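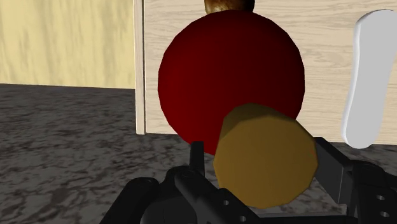 Sodix Documentation Group

Section 6. Moving a Hand-Sort Bench to the Serra Cell

This section is for shift leads and bench operators at the Julthorpe and Gotcombe sites. It covers the changeover from hand sorting to a Serra two-finger cell, starting with rehearsal on screen and ending with the first supervised shift. Mechanical installation is in Section 5. Do not start here if the cell has not been signed off on Form 691.

6.1 What changes at the bench

The cell takes over the reach, pick and place. Operators keep the following work:
Loading parts and clearing full bins
Checking the first pick of each new part
Dealing with parts the cell has refused
Stopping the cell

The operator position moves from the front of the bench to the side station. Anyone who has worked the bench for a long time will tend to reach in from the front out of habit. Allow for this in the first weeks and keep the front guard closed, even during rehearsal.

Note: Sorting rate is no longer recorded against a person. The cell keeps its own count. If your site still uses paper rate sheets, retire them on the day of changeover so that both records do not run together.

6.2 Rehearse the pick on screen

Each new part is rehearsed in simulation before the real gripper is allowed to move. The operator who knows the part should sit at the screen for this, with the shift lead beside them.

1. At the side station, open Serra and select Rehearse. The status bar turns blue.
2. Load the part from the library. If it is not listed, choose the nearest plain shape (cylinder, block or disc) and enter the measured size.
3. Select Gripper View. Both fingers should be visible, with the part between them.
4. Step the approach forward until the fingers are on either side of the part. Stop before closing.
5. Compare the space on each side. In the view that opens this section, the right pad is very close to the yellow cylinder and there is a visible gap on the left. Closing from a position like that can push the part sideways before it is gripped.
6. Use Nudge to even out the two sides, then step forward again.
7. Look past the part. The large red object is behind the cylinder and partly hidden by it, so Gripper View alone will not tell you how much clearance there is. Switch to Side View and check.
8. Close, lift and place. Repeat until you have 17 clean picks in a row.
9. Select Save Rehearsal and enter your operator number.

Note: Rounded parts are drawn with flat facets. This affects the drawing only. Do not edit the part size to try to smooth the outline.

Caution: A saved rehearsal is not permission to run. The real part may be oily, bent or seated badly in the tray – none of that shows up on screen.

6.3 First picks on the real cell

1. Confirm that the front guard is closed and the side station stop button has been tested this shift.
2. Set Speed to Low.
3. Load one part only.
4. Select Run Once. Keep one hand on the stop button until the part has been placed.
5. If the part slips or turns, press Stop, open the side gate and remove it by hand. Go back to 6.2, step 4.
6. When the operator and the shift lead both agree on the result, load a full tray and select Run Tray.
7. Leave Speed at Low for the first 500 parts. Serra will not offer Normal before then.

Warning: Never reach past a stopped finger with the gate closed. A stopped cell can still be holding pressure. Open the gate first and wait for the green lamp.

6.4 Refused parts

The cell refuses a part when it cannot find a safe grip. Refused parts go to the gray chute on the operator side.

1. Empty the chute at each break, or sooner if the amber lamp comes on.
2. Sort refused parts by hand as before. Keep a hand-sort tray at the side station for this.
3. Enter a reason code. Use code 9 (Other) only with a written note.

Operators often know why a part was refused before the log does. Write it down in ordinary words – a burr on one edge, the wrong tray, a mixed batch. These notes are read when the part library is updated.

6.5 Staffing and handover

Two trained people must be on shift for the first supervised run. After that, one operator may tend one cell. Tending two cells requires the extra module in Section 9 and the shift lead's agreement.

At handover, tell the next operator which parts were rehearsed, which are still at Low speed, and whether anything is left in the chute. Both operators initial the log.

Gotcombe only: the Low speed count restarts when the tray type changes. Load another 500 parts before selecting Normal.

Section revised 19 April 2018. Replaces the bench changeover sheet.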